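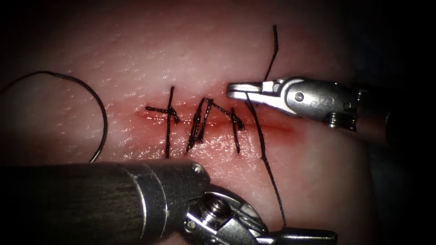

Attachment 1: stitched length of the cut, with the open stretch to the right of it.

Ticket 148
Product: Owen practice pad, with Bindumel braided thread (black)
Site: Fulside skills room
Opened: 2005-10-28
Status: Closed, see last entry
Priority: Normal

Problem as reported

We use the Owen pads from Wuneck for suturing practice. Since we opened the new carton the stitches will not stay tight. The first throw goes down all right, but by the time the second one is started the loop has opened again and the edges of the cut have moved apart. Pulling harder closes the gap and then the thread starts to cut into the pad next to the entry point. On the old carton we did not have this with the same thread.

The surface also seems wetter than before. It shines under the lamp and the thread slides on it.

We would like to know whether the carton is faulty and whether we should send it back.

Reply from Wuneck support

Thank you for the report. Please let us have the following before anything is sent back:

Carton code from the short side of the box
How the pads are stored, and whether the inner bag is resealed
How long a pad is out of its bag before the first stitch
What is put on the surface, if anything
Depth of the cut, if you make it yourselves
Thread size

Please also try one pad from the new carton and one from the old with thread off the same reel.

Reply from site

Carton code has been sent separately. Pads are kept flat in the cupboard, in the inner bag, bag folded over and clipped. A pad is normally out for around 25 minutes before anyone starts on it. The cut is made here with a fresh blade, not right through.

On the surface: we spray with water from a bottle. The instruction sheet in the old carton said to moisten the pad before use, and we have carried on doing that. There was no sheet in the new carton, or it has been thrown away with the packing.

We have no pads left from the old carton, so the side-by-side test can't be done.

Thread size is the same as always. It comes off the same reel that was in use in February.

Reply from Wuneck support

The new pads are supplied already moist and should not be sprayed. The coating changed with this carton and the sheet was changed with it. Extra water sits on the surface and gets into the braid, and a wet braided thread on a wet pad will slide back on a single throw. A copy of the new sheet will follow by post.

Please try this on the next pad:

1. Take the pad out of the bag and lay it on a dry cloth, cut side up.
2. Blot along both sides of the cut with a paper towel. Press, do not rub. Rubbing lifts the top layer.
3. Leave the red colouring near the cut alone. If a little of it comes off on the towel this does no harm.
4. Cut a new length of Bindumel and keep it dry until it is used.
5. Start the knot with a double throw and lay it flat before going on.
6. Place the stitches a little further back from the edge of the cut than you have been doing.
7. Do not spray during the session.

If the thread still cuts into the pad after this, please say so and we will look at the carton itself.

Reply from site

Tried on one pad so far. Blotted as described. The double throw holds. With a single throw to start it still opens slightly, less than it did.

Two further points:

The middle stitches are sitting too close together and the strands lie over each other below the cut. That is our own doing, but it makes it hard to judge which strand is slack. We will space them out on the next one.

The thread tails are of uneven length. Is there a length you advise? Some of ours are trimmed near the knot and some are left long, and the short ones may be the ones that loosen. We have not checked this properly.

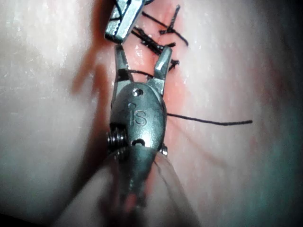
Attachment 2: short piece of thread across the open jaws, below the stitched cut.

Reply from Wuneck support

Thank you, both attachments received.

Tails: leave them longer than you think you need while you are finding out how the new pads behave, then trim everything to one length at the end. A tail cut too short on braided thread can work back through the knot when the neighbouring stitch is pulled. Leftover pieces of thread are not worth keeping for the next stitch, use a fresh length.

Spacing: even gaps will help. Where strands overlap, the upper one can feel tight while the one underneath is still loose. Check each stitch by lifting it gently to one side before you start the next.

We have looked up the carton code. It belongs to a run of 3,000 pads and there are 2 other reports against it, both from sites that were spraying. We do not consider the carton faulty and would not ask for it back at this stage.

Reply from site

Done a second pad, not sprayed, blotted once at the start. Stitches spaced out and tails left long. Edges of the cut stayed together and the knots held until the pad was put away. There is still some marking at the entry points where the thread has been pulled hard — less than on the first pads, and acceptable for practice.

The spray bottle has been taken out of the cupboard. The new sheet has arrived and is taped inside the door.

One question left over: can the opened pads go back in the bag with the unused ones?

Reply from Wuneck support

Better in a bag of their own. A used pad dries out along the cut first and will draw moisture from whatever it is lying against. Lay them flat with the cut facing up and nothing on top of them.

Closing the ticket. It can be reopened by replying with the same number in the subject line.

Resolution: surface too wet, pads sprayed according to the old sheet. New sheet sent. No replacement issued.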